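Walon Table Fruit: data card

Version 2
Released August 2, 2024
Maintainer: Ingrid Kowalczyk
Annotation lead: Refugio Ventura
Contact for corrections: Sarahí Ponce, via the Walon issue tracker

Summary

Walon Table Fruit is a set of 3,000 stills of whole fruit on and beside a dish, on a dining table with a printed cloth. It is meant for work on naming fruit, telling fruit from packaging, and stating where a piece of fruit sits in relation to a plate. The fruit is uncut. The backgrounds are busy and were kept that way. Sets with fruit on plain white card are easy to find, and this one does not duplicate them.

Setting
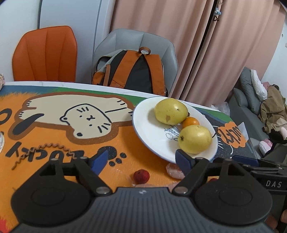 The cloth was chosen before the fruit. Earlier work in the Mofokeng set used a plain grey cover, and labels trained on it carried over badly to kitchens where the table is patterned. A cloth with a large cream cartoon cat on orange, black paw prints and the word LUCKY in heavy lettering gives edges and colour patches that compete with the fruit. Orange on orange is the main difficulty: a tangerine lying on the cloth has far less contrast than the same tangerine between two pears on the white plate. Lettering may be upside down depending on the side of the table. It has not been corrected by rotating the stills.

The dish is white with a thin blue rim line and some printed decoration. Treat the printing as part of the dish. Text on the dish and the cloth is transcribed in a separate field, text_visible, and only where a reader can make it out without guessing.

Labels

Each item has one name, one location and one condition field.

name: pear, tangerine, lychee, citrus_other, fruit_other, wrapped_item
location: on_dish, on_cloth, held, unclear
condition: unmarked, marked, not_judged

"marked" covers bruises, dark spots and blemished skin. It says nothing about ripeness, and there is no ripeness field. Stem scars are normal and do not make a fruit marked. On pears the annotators found this hard to apply, and Harriet Castellanos rewrote the rule for the second release: a dark area touching the stem is a stem scar, a brown area anywhere else is a mark.

Large yellow-green fruit with smooth skin goes under fruit_other unless the variety is plain from the still. Version 1 let annotators choose between pomelo, melon and mango, and their choices did not agree often enough to be useful.
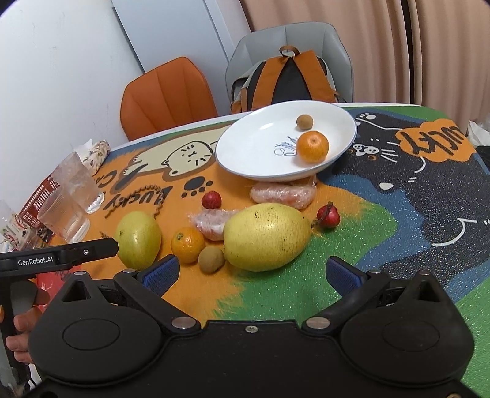
Wrapped items are labelled wrapped_item whatever they may contain. Annotators were told not to infer flavour or contents from the colour of the film. A wrapped item partly behind a fruit is still given its own entry, and the box stops at the visible edge. Loose scraps of paper and film with nothing inside are not labelled.

Chairs, bags and other things beyond the table are outside the label set. They have been neither blurred nor cropped, so a backpack over a chair may take up a fair part of the background.

Location rules

A fruit is on_dish if it rests on any part of the dish, the rim included. A fruit in front of the dish that overlaps it only from the viewpoint is on_cloth. Where the contact point is hidden, use unclear. The value held applies when a fruit is gripped from both sides.

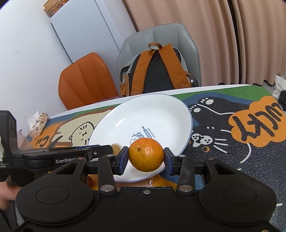 Sample, location = held: tangerine above the bakery-printed plate, stem scar on the upper left.

When a fruit is held, the dish behind it keeps its own box, and no on_dish relation is recorded for that fruit.

Checks

Getsemaní Meléndez relabelled 232 stills without sight of the first labels. Disagreements were settled with Refugio Ventura and the rule text amended where it had caused the difference. Most concerned small brown or red round fruit that was partly hidden. These now default to fruit_other when less than half the skin is visible, even if lychee seems likely.

Box edges were drawn by hand with Ristex. Expect some looseness where orange fruit meets orange cloth.

Known limits

One table and a small range of fruit. Results should not be read as general performance on fruit.

Pears and tangerines are over-represented. No berries, no bananas.

Bright reflections on the inner surface of the dish have sometimes been boxed as items by automatic tools. Check for this before adding machine labels.

The text_visible field is in upper case throughout, whatever the printing looks like.

Changes since version 1

Merged three variety names into fruit_other.
Added the held location.
Split wrapped_item from fruit_other.
Corrected dish boxes that had left out the rim.

Files

stills/ holds the pictures.
labels/ holds one text file per still, with the same base name.
rules.txt is the full annotation guide.
valent_map.txt converts our names to the Valent pantry list. wrapped_item has no match there and is dropped on conversion.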